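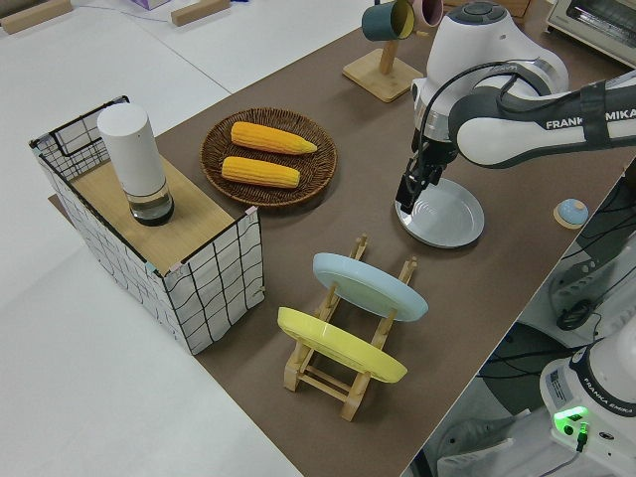

Figure 1. The Franka arm with its gripper above the plate, with the dish rack and the corn tray on the same table.

Grernier: a task planner for kitchen tidying
Final project report, Robot Software module, Rarnton

1. What we set out to do

Our project was a planner that takes a short goal ("plate in rack", "corn to basket") and turns it into a list of moves the arm can carry out. We called it Grernier, after a misspelling in our very first commit that we all grew fond of. The module gave us the lab's driver layer, Gara, which handles joint control and the gripper, so we never had to write anything that talks to the motors. Everything above that was ours: working out where things are, choosing what to do next, and checking that it got done.

We picked kitchen objects on purpose. Plates are flat and mean, mugs hang at odd angles, and corn rolls! A planner that only ever meets cubes can get away with a lot.

2. How the software fits together

There are 2 main processes. The first one keeps a table of objects, each with a name, a pose and a score for how sure we are about it. The second one reads that table, plans, and sends skills to Gara one at a time. They talk over a plain message queue, and we wrote every message to a log file from day one. That log was the best decision of the whole project. When a run went wrong we could play it back at a desk, with no arm, and watch the planner make the same mistake again.

A skill is a small piece of code with a check before it and a check after it. We finished 5 of them: reach, grasp edge, lift, place and release. The check before asks "is it sensible to start?" and the check after asks "did the world change the way I expected?" If the second check fails, the planner throws away the rest of the plan and makes a new one from what it sees now. Our first version tried to repair the old plan and the code for that got horrible very quickly, so out it went.

3. Plates

Grasp edge took most of our time. A plate lying flat gives a two-finger gripper only the rim to work with, and the rim sits very close to the tabletop. If the planned height is slightly low the fingers press on the table and Gara stops with a force error. Slightly high and they close on nothing.

Our fix was to stop trusting the height from perception. The arm now goes to a point over the rim, moves down slowly until the force reading changes, backs off a little and then closes. It is slower, but it made the plate skill something we could show people without holding our breath.

The other half of the problem is choosing where on the rim to go.
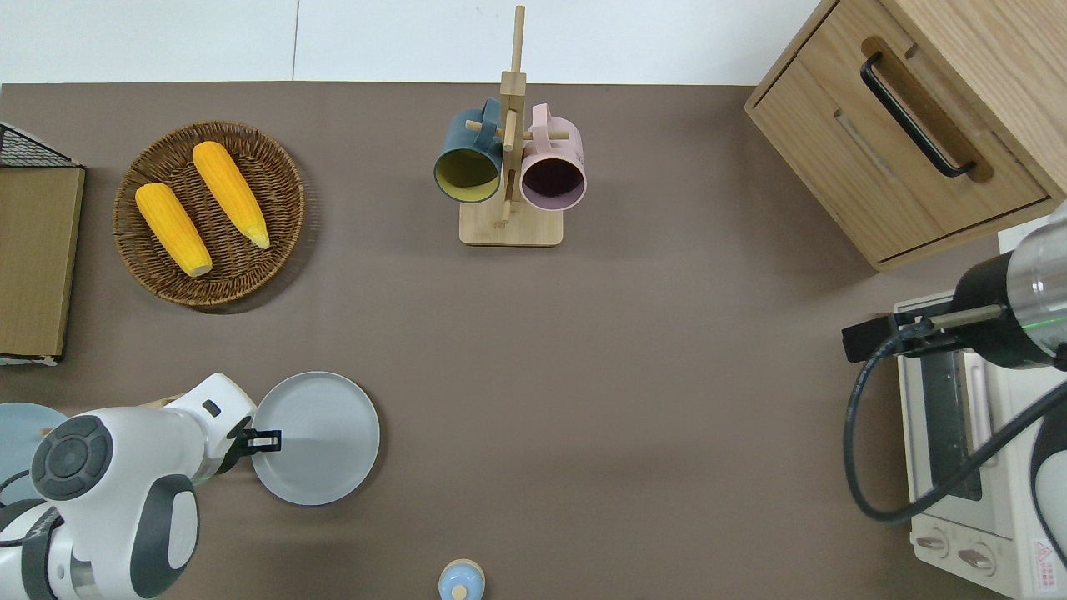

The planner samples points around the circle, removes any where the wrist would pass too near another object, and ranks what is left by how far the joints have to travel. At first the ranking used the distance from the gripper in a straight line, and this gave some very silly answers — a point could be close in space and still need the elbow to swing right round. Changing to joint travel was a small edit and the motions looked calmer straight away.

With a second arm at the table there is one more rule. Each arm books a region before it moves into it, and the other arm treats that region as solid until the booking is released. It is a blunt method. Sometimes an arm waits when it could easily have gone ahead, but we understood it, we could test it, and it fitted in one file.

4. Testing

We ran 600 planning problems in simulation with objects dropped at random positions, and saved every one so that we could rerun the full set after each change. Pärn, the lab's replay tool, draws each plan as a timeline with the failed checks in red. We left it running through lunch and came back to a lovely wall of bars to argue about.

The slowest plan in the early version took 1010 milliseconds, and nearly all of that was collision checking against objects nowhere near the path. We added a rough box test first, so far-off objects are skipped before the expensive check starts. That one was very satisfying.

5. What still needs work

Mugs are the big gap. The object table can store that a mug is hanging from a peg, but there is no unhook skill, so the planner reports that it has no plan and stops. We would also like bookings to follow the arm as it moves, instead of holding the whole region until the end.

The confidence score needs another look as well. We set the threshold by hand in March and never went back to it, and when one object partly hides another the score drops enough for the planner to ignore something it could easily reach. Keeping the last good pose for a short while would probably help — the log files have plenty of cases to try it on.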